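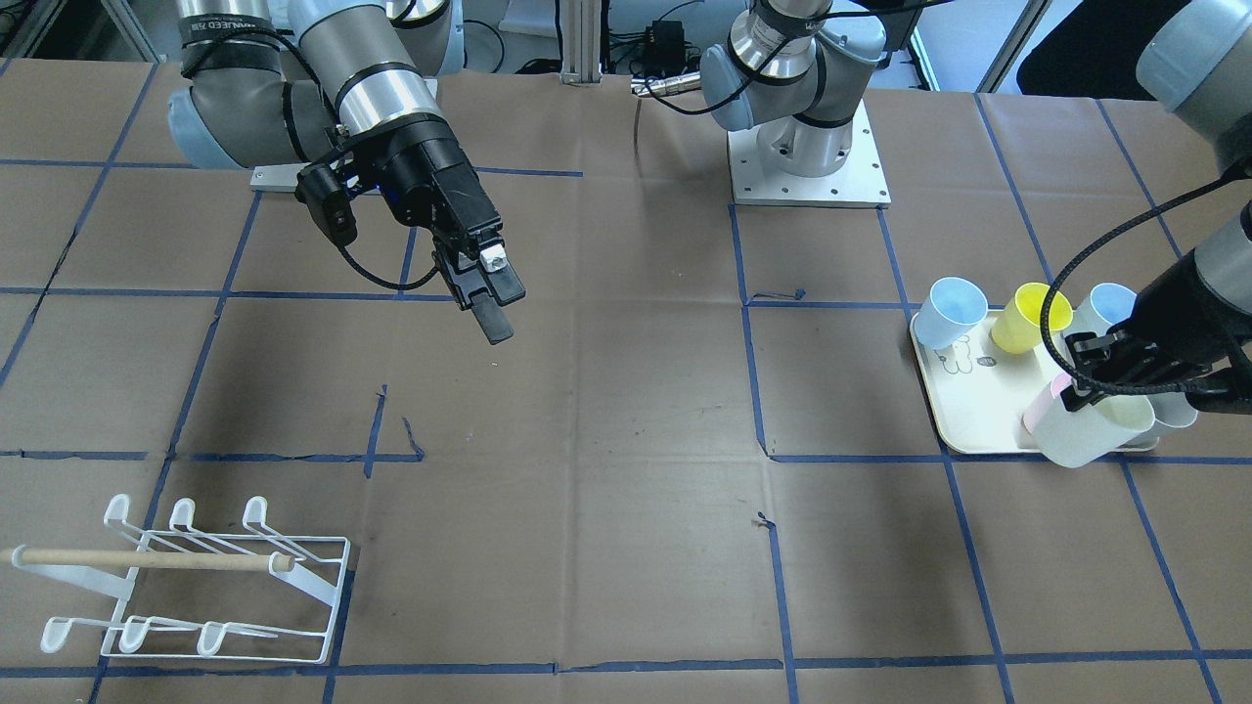
Pendo Ogola thinks that the tape is the weak part and the paper is fine. She wrote it in the margin of my last page: if we press the crossings with a spoon, the ends will stay down for longer, and we do not need to change the whole table again. I agree with the first half. About the paper I am not so sure, see below.

August 9, 2021. Notebook p. 466. Table covering, cups, tray. Written by Awuor.

Table. The brown paper is from the Borberg roll. Blue tape on top as before, in straight lines both ways. I wanted all the squares to be 20 cm. When I measured afterwards, the row nearest to the window is 21 cm. My mistake is at the start: I put the ruler on the outside edge of the tape for the first line and on the inside edge for the next one. I leave it so. The person who copies positions from this table should read from the tape lines and not from the table edge.

Small pieces of tape are lifted or torn near the center. I think it comes from pulling off the old labels in April, when we wrote the square names on small stickers, but I did not see it happen and it can be also from sleeves. There are creases in the paper and some dark smudges. The smudges do not come away with a soft eraser. I tried on one only, and it made the paper hairy, so please do not continue with this.

Pendo's spoon: tried on 3 crossings with the back of a teaspoon. Feels flatter under the finger. To look at again on Thursday.

Cups. The box from Drernmont has plastic cups in several colors, and the white paper cups we buy ourselves. I keep the plastic ones in the tray. The paper ones should not stay at the bottom of the box, they become oval and then they do not stand well. If a paper cup has a soft rim, fold it flat and throw it away, also when it looks clean. Last week I put back two of these by mistake and lost a good part of the morning wondering why they leaned.

Still open: does the yellow disc belong with the cups? Pendo says it is a lid, and I always counted it as a saucer. In the Mwaipopo list it is only "yellow, round". Until somebody finds the old packing paper it stays with the cups.
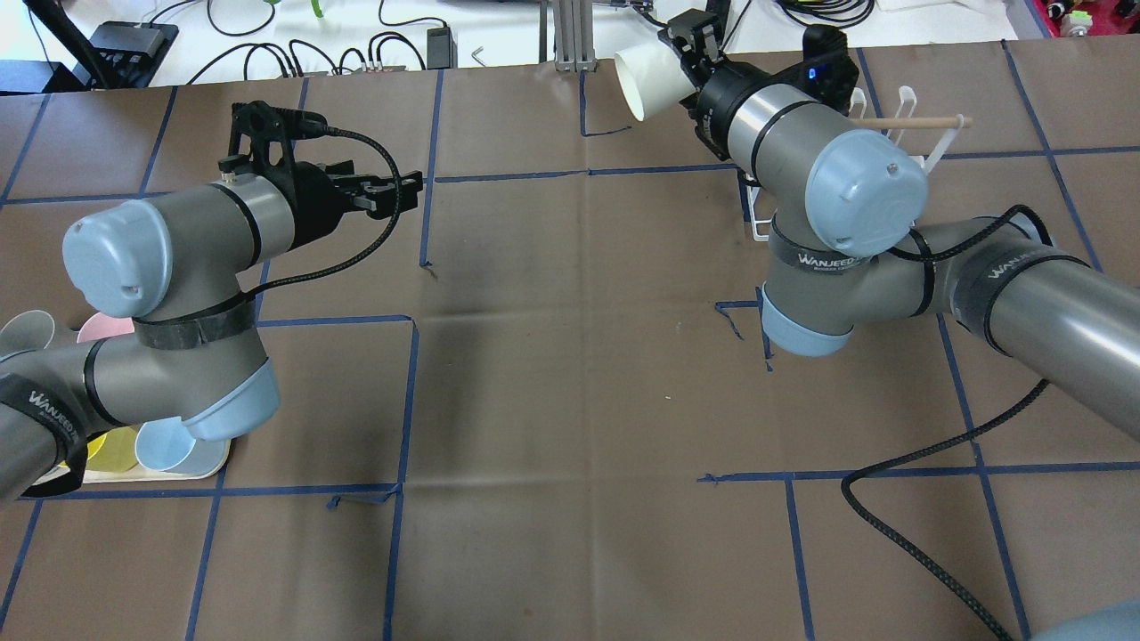
Tray with the colored cups, rack at the back.

Rack. The white wire rack is good for keeping cups apart, but the spaces are made for plates and a small cup can turn when it is placed there. The wooden dowel across the top is to remain with the rack. Somebody asked me if it can be taken for the curtain in the Alley room. No, please. There is a longer one behind the door in that room.

Tray. I would like one fixed place for it. At present everybody puts it where the hand arrives, and the next person must search for the same position. Proposal: two short corners of tape on the paper, in a different color from the grid, so that nobody reads them as a line. We have green, I believe, in the second drawer. Pendo prefers pencil. Pencil is hard to see on the brown, I tested it on a leftover piece.

To do:
- ask Borberg if the same paper exists in a wider roll, then the table needs no joint
- paper cups, one more sleeve
- small hex key lies on the white surface behind the table, put it back in the set
- decide green tape or pencil

Remark added after lunch: the teaspoon is from the kitchen and must go back there.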